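Safe working rules for a two-arm table cell
Student project report, Pálfi
2025-10-20

3. Rules for the workspace

In our first month we had only the manual of the arms, and it says little about the people who stand near them. For this reason our group wrote its own rules in May and we used them in the whole project. The list has 13 rules now. In this chapter I explain the ones which were most discussed.

The first discussion was about speed. We agreed on a limit of 225 mm per second when a person is inside the marked zone, and the zone begins 300 mm from the front rail. If both arms are moving, one student must keep a hand near the stop button and may not do another task.

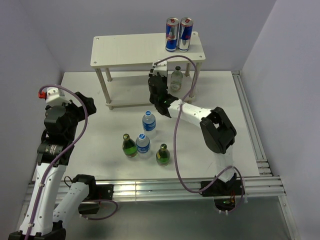 Rule 7 concerns the objects, and it was the most difficult to write. At the beginning everybody placed things where they liked, and the results of two days could not be compared. Now the start layout must be written in the log before the arms get power. Glass needs special care. In our layout two green glass bottles stand in the middle of the table together with two plastic water bottles, and a clear glass bottle is on the lower tier of the shelf, where the right gripper must reach under the top board. Such a narrow place is allowed only at the lowest speed.

Rule 8 is about cables. They must have enough length for the full turn of the wrist, but a loop may not hang between the fingers. We check this by moving each arm by hand through its end positions.

The rules were also tested by the Trorko group, who asked for 3 changes. We accepted two of them. The third, to permit work alone in the evening, we refused.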